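Section 6. Courtesy car desk: setting up and running loan bookings

6.1 Before you start

Clinix must already hold at least one workshop site and one repair job. If the site list is blank, go back to Section 2. You need a supervisor login to add cars to the loan fleet. A standard desk login can book cars out and in but cannot change their details.

Girkunby and Skolcombe share one fleet list. A car added at either site will show at both unless the Home site only box is ticked.

6.2 Adding a car to the loan fleet

1. Open Fleet, then Loan cars, then New.
2. Enter the registration without spaces. The form rejects lower case.
3. Choose the fuel type. Electric cars open a second field for the charge level at hand-over.
4. Enter the mileage from the dashboard. Do not copy it from the last service sheet.
5. Enter the dates on which the MOT and road tax fall due.
6. Set the excess band. Bands are held under Settings, Insurance, and cannot be typed in by hand.
7. Press Save. The car shows as Held until a second user has checked it.

Note: a Held car can be seen in the diary but cannot be booked. The second user must be a supervisor. The person who entered the car cannot release it.

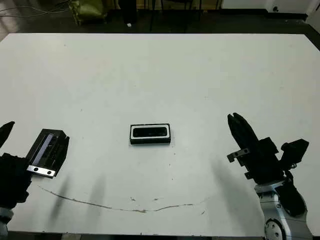

6.3 Linking a loan to a repair job

Every loan must carry a job number. Loans without one do not appear on the insurer's invoice and have to be billed by hand.

1. Open the repair job and select the Loan tab.
2. Enter the expected start and finish dates. The finish date is taken from the parts delivery date plus bench time, and may be overwritten.
3. Select Find car. Cars with an MOT falling due within the loan period are left out of the results.
4. Pick a car and press Reserve.
5. Print the hand-over form. Two copies are produced, one for the customer and one for the job folder.

If the repair is put back, change the finish date on the job and not in the diary. A change made in the diary moves the loan only, and the job will go on showing the old date until the nightly update.

Caution: do not reserve a car against an estimate. Estimates that are turned down are cleared after 10 days, and any loan attached to them is cleared at the same time, even if the car is already out.

6.4 Licence and driver checks

1. Ask for the driving licence and type the number into the Driver field.
2. Ask the customer for a licence check code and enter it under Checks.
3. Confirm the date of birth against the age limit for the excess band.
4. Record any extra drivers on separate lines. Each needs a check code.

A check stays valid for the length of one loan. If the customer comes back for further work, run it again.

Error 164 means that the code has been used already or has run out. Ask the customer for a new one. Do not press Retry, as the account locks after repeated failures and only Sheehan support can unlock it.
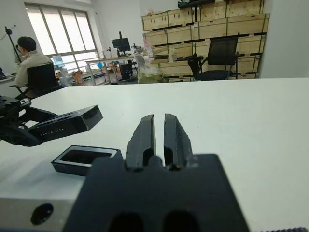
Kirsty Cosgrove: On our screens Error 164 also comes up when the licence number has a letter O typed as a zero. Worth checking that before you send the customer off for another code. We lost nearly an hour to it at Skolcombe.

Added to the fault table in 6.7, 12 June 2020.

6.5 Booking a car out

1. Walk round the car with the customer and mark existing damage on the hand-over form.
2. Enter the fuel or charge level and the mileage.
3. Have the customer sign both copies.
4. Press Book out. The status changes from Reserved to On loan and the clock starts.
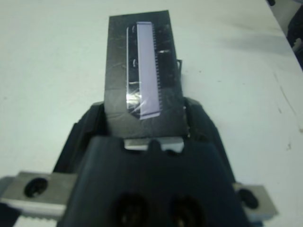 The clock counts in whole days from the time of book-out. A car returned after that time on the final day is charged for one more day unless a supervisor ticks Waive.

6.6 Booking a car in

1. Enter the return mileage and the fuel or charge level.
2. Compare the car with the marked form. New damage is entered under Incidents before the loan is closed.
3. Press Book in. The car shows as Cleaning and stays out of the search until it is set to Ready.

Note: a closed loan cannot be reopened. To correct a mileage, add an adjustment line and give the job number in the comment.

6.7 Faults

Car missing from search: check for Held or Cleaning status, then the MOT date.

Reserve button greyed out: the job is still an estimate.

Error 164: check the licence number for O and zero, then request a new code.

Hand-over form prints without a job number: the loan was made from the diary. Cancel it and start again from the Loan tab.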